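Home | News | Work With Us | Contact
2 min read · 6 comments · 50 shares

Wanted: people to taste soup and be rude about it

Viva is a small soup kitchen of the commercial sort, tucked behind the bus depot in Janport. In June we are changing four of our recipes, and we need tasters whose mothers did not make the soup.

Sessions last an afternoon. You will get small bowls, plain bread and a form with more boxes than seems decent. We pay 50 pounds a session, plus your bus fare. Enthusiasm is welcome — we will try to wear it down gently.

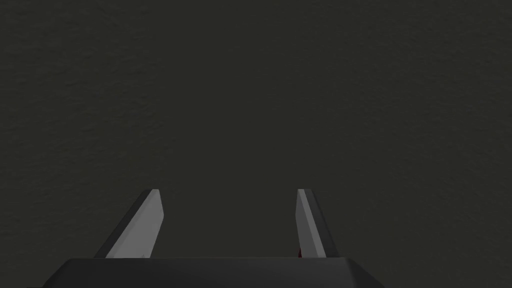 Our mushroom soup is the difficult one. It tastes of autumn and good butter, and it sells like wet socks. Kerstin Janssen, who runs the kitchen, blames the colour: a deep charcoal grey with a hint of olive and fine specks all over, as in the picture, which suits a wall better than a lunch. Tasters will be asked whether they could love it anyway.

You should be over 18, free of food allergies and able to tell celery from celeriac. Former chefs may apply but must sit apart.

Write to Kerstin Janssen at Viva, Janport, in no more than 300 words, naming the worst soup you ever finished and why you finished it.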